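Jewelry box task, two arms, student club build

servo_pickle
Posted 26 September 2021
Hi all! Our club (team Curnach, we meet in the back of the Haugland building) finally has both arms running on the same clock and I'm so happy I could cry. This semester's project is putting jewelry away: chains into the big box, ring case closed, everything by teleop first and then a trained policy. We have 46 demos saved and want 228 before we train anything serious.

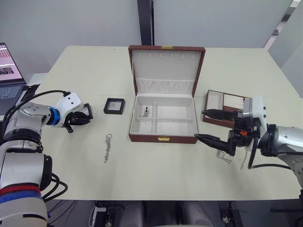
Start layout for the chain task, both lids open.

Question for people who've done thin stuff: how are you picking up chains? We keep pinching table.

mtlk_dan
Love this! For chains I'd go in with the fingertips nearly closed, maybe 5 mm apart, and come down at a slant. Straight down is misery. Also put a thin mat under everything so the tips can sink in a bit.

gearmouse
Disagree on the mat. We tried one at the Milik meet in June and the policy got hooked on the mat edge, moved it a little and it was lost. Keep the white table, change the fingertips. Silicone sleeves, cheap, five minutes.

mtlk_dan
Tape the mat down then?

gearmouse
We did tape it!! Silver chain on white is hard for the cameras though, I'll give you that.

bluejoint
I'd worry more about the layout. Three chains plus two boxes plus the display case is a lot for a first policy. Do one chain, one box, get it boring, then add the rest.

servo_pickle
Hmm, the mess is kind of the fun part for us, and the Bistel round scores cluttered tables higher. But one chain for the first 17 runs of next session is fair, I'll bring it up. Sleeves ordered too. Does anybody randomize the lid angle or just leave it fully up?

bluejoint
Leave it up for now. Lids were a whole separate month for us, and I'd do it again, so fun when it closes clean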